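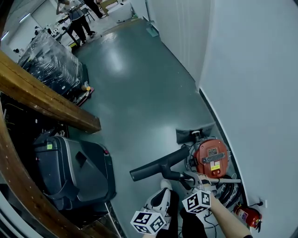
수집용 핸드 그리퍼 구매를 검토 중인데 견적을 어떻게 봐야 할지 모르겠어서 올립니다. 저희는 건물 청소 쪽 동작 데이터를 모으려는 작은 팀이고, 나중에 Husel 쪽 팔에 올려서 학습시키는 게 목표입니다. 대표님은 Callent에서 받은 패키지 견적(그리퍼 8개, 마커 큐브, 교육 포함 671만 원)을 그대로 결재하자는 입장인데 저는 좀 회의적입니다. 청소기 금속 관을 집게로 물고 있는 것까지는 누구나 합니다. 그런데 실제 복도라는 게 전원선이 바닥에 풀려 있고 벽 쪽에 소화기가 누워 있고 한쪽에는 비닐로 감싼 짐까지 있는 곳이잖아요. 업체 데모 영상은 전부 깨끗한 테이블 위에서 컵 옮기는 것뿐이라 이걸 믿고 예산을 짜도 되나 싶습니다.

궁금한 건 이렇습니다.
1) 처음부터 8개를 사는 게 맞나요? 실제로 들고 다닐 사람은 3명입니다.
2) 영업 담당은 하루 60회분은 무난하다고 하는데 청소 작업에서도 그게 되나요?
3) 바닥이 번들거리는 에폭시라 조명이 길게 반사되는데, 마커 인식 때문에 따로 돈 들 일이 있을까요?

작성자: 기시우 / 2018.19.07이 아니라 19/07/2018 기준 견적이고 유효기간은 한 달이라고 합니다. (날짜 표기가 외국식이라 처음에 저도 헷갈렸습니다)

답변 1 (채택됨)

비슷한 걸 작년에 사 본 입장에서 적습니다. 결론부터 말하면 8개는 사지 마세요. 들 사람이 3명이면 3개 사고 하나쯤 예비로 두면 됩니다. 패키지 할인이라는 게 대개 안 쓸 물건 값을 미리 내는 거라서요. 견적서를 항목별로 쪼개 달라고 하시고, 거절하면 그 업체는 그냥 거르세요. 저희는 Plindelitz라는 곳에도 견적을 넣었는데 항목을 나누니까 교육비가 본체 하나 값이더군요. 교육은 반나절 듣고 끝이었습니다.

하루 60회라는 숫자는 기준부터 물어보셔야 합니다. 컵 하나 옮기는 것도 한 회, 복도 한 줄 미는 것도 한 회로 치거든요. 청소기는 호스가 당기고 노즐이 바닥에 걸려서 손목에 힘이 꽤 들어갑니다. 저희 팀은 오후만 되면 속도가 눈에 띄게 떨어졌고, 중간에 버린 기록도 많았습니다. 예산표에는 장비값 말고 사람 시간하고 버리는 데이터 비율을 꼭 넣으세요. 저희는 그걸 빼먹어서 5월에 추가 품의를 올렸고 분위기가 아주 안 좋았습니다.

바닥 반사는 저도 걱정했는데 현장마다 달라서 장담은 못 합니다. 계약 전에 하나만 빌려서 쓰실 복도에서 직접 돌려 보세요. 큐브가 팔에 가려지는 각도도 그때 같이 확인하시고요. 대여가 안 된다고 하면 환불 조건이라도 문서로 받아 두세요. 구두로 된다는 말은 안 된다는 말로 들으시면 됩니다.

그리고 집게 패드. 소모품 단가를 견적서에 안 쓰는 곳이 많습니다. 금속 관처럼 매끈하고 둥근 걸 계속 물면 패드가 얼마나 버티는지 꼭 물어보세요.

답변 2

그냥 Zúñiga 거 사세요. 싸고 괜찮음. 마커도 직접 출력해서 붙이면 됩니다.

└ 기시우: 혹시 AS는 국내에서 되나요? 홈페이지에는 그 얘기가 없어서요.
└ 답변자: 그건 모르겠네요. 저는 아직 고장 난 적이 없어서

답변 3

Jamie Birkett입니다. 한국어가 서툴러도 양해 부탁합니다. 저는 질문이 조금 다르다고 생각합니다. 그리퍼 몇 개를 사느냐보다 Husel 팔의 집게와 모양이 맞는지 먼저 확인해야 합니다. 손으로 잡을 때는 벌어지는 폭이 충분해도, 로봇 쪽 집게가 더 좁으면 모은 데이터를 쓰기 어렵습니다. 저희는 그것 때문에 어댑터를 새로 깎았고, 그 비용은 처음 예산에 없었습니다. 팔을 파는 회사와 그리퍼를 파는 회사에 같은 도면을 보내고, 두 곳 모두에서 답을 받은 다음에 주문하세요. 한쪽만 된다고 하면 나중에 서로 책임을 미룹니다.

└ 기시우: 도면 얘기는 생각을 못 했습니다. 일단 결재는 미루고 Callent에 항목별 견적이랑 대여 가능 여부부터 물어봤습니다. 답 오면 여기에 추가하겠습니다.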